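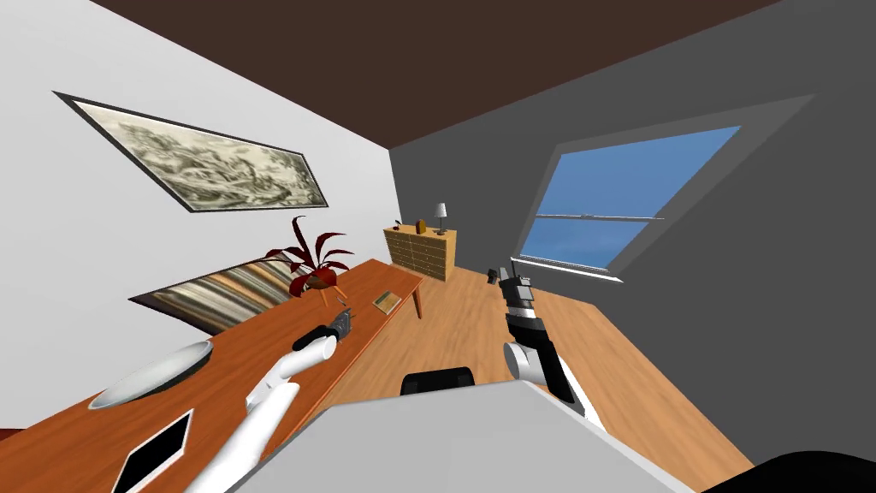
November
Posted by the Clerncombe mailing desk
4 min read

Renewal codes on the label run, continued from the last entry.

Problem as it stands: subscribers paid through the final issue of the year are getting an expiry code on the address label that is one issue short. The code is the small number after the postal line. It is supposed to be the issue number of the last paper the subscriber has paid for. On the November labels it was low by one for part of the list and correct for the rest. People read that number. They write in when it is wrong, and some of them send a second check.

Checked the export first. Wiltis writes the expiry as a date, not an issue number. The conversion happens in our own script, which looks the date up in the issue table and takes the last issue on or before it. Ran the script by hand on a short test list and got the same wrong codes as the printed labels, so the Zumis label printer is cleared. It prints what it is sent.

Next the issue table. Abou Jaoude moved our press slot back by 3 days starting with the fall issues, and the table was updated with the new press dates. The expiry dates in Wiltis were set when people paid and still follow the old schedule. A subscription that ends on the old press date now ends 3 days before the issue it is meant to cover. The lookup steps back one and prints the earlier number.

That accounts for the pattern. Anyone who renewed after the table changed has an expiry computed from the new dates and comes out right. Anyone who renewed before it comes out low. Gift subscriptions are all low, as they are entered in one batch in the winter.

Options considered:

1. Add a grace window to the lookup. Expiry date plus 5 days, then find the last issue on or before that. Small change, easy to back out. It covers this slot change and would fail on a larger one.

2. Rewrite the stored expiry dates in Wiltis. Fixes the data but touches every live record, and the payment history screen shows the expiry too, so old receipts would no longer agree with it.

3. Store an issue count with each payment and stop using dates. Correct in principle. Needs a new field, a change to the renewal form, and a decision on what to do with people who paid for a calendar year in which we printed an extra issue.

Tried option 1 on a copy of the list. Codes match hand calculation for all the gift records and for every ordinary renewal I pulled. One bad result: a subscriber whose record was ended early at their own request picked up an issue they were not owed. Cancelled records need to be skipped before the window is applied. Added the check, reran, clean.

Also looked at label stock while the printer was open. The new rolls curl at the leading edge when the reel gets low. Slowing the feed one step helps. Left it at the slower setting and marked the setting on the lid in pencil. The old rolls should be used up first on the overseas bundle, where the wrap is plastic and the curl matters more.
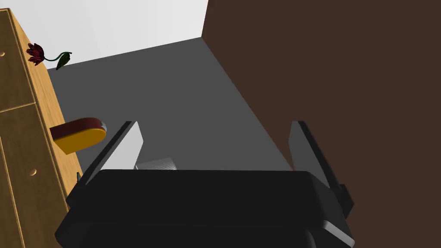

Tarek Azar read the draft of this and disagreed with stopping at option 1. His point was that the window hides the fault, and that the reminder letters use the same expiry date by a separate route. The first reminder goes out 90 days ahead of expiry, so a short error does little harm there, but the final notice is triggered by "no further issues due," and that test reads the unpatched lookup. He wants both routes calling one function before anyone mails a final notice.

He is right about the final notice. Confirmed it in the code: the reminder job has its own copy of the lookup, older than ours, with no cancelled check either. Final notices are on hold until it is replaced.

Plan:

-- Patch the shared lookup with the 5 day window and the cancelled check. Done on the copy, not yet live.
-- Point the reminder job at the shared lookup and delete its own version.
-- Run the full list through old and new code and keep the differences as a file. Any record that moves by more than one issue gets looked at by hand.
-- Write to the people who have already complained. Short letter, correct issue number, no form to fill in. Refund any duplicate check that has been banked.
-- Option 3 goes on the list for spring. The renewal form is being redone then anyway.

Open question on back issues. When a paper goes missing in the mail we extend the subscription by one issue, and the clerk does that by pushing the date forward by hand. I found 6 records where the date was moved by a full month and a half. Could be a generous clerk or could be two missing papers. The notes field is blank on all of them. Leaving them alone.

Need the confirmed press dates for next year from Abou Jaoude before the table is extended. Asked this morning, no answer yet.

Recent entries
Label placement and the fold: results with the heavier wrap
Wiltis export, character set trouble in overseas addresses
Returned copies, sorting by reason
Zumis print head cleaning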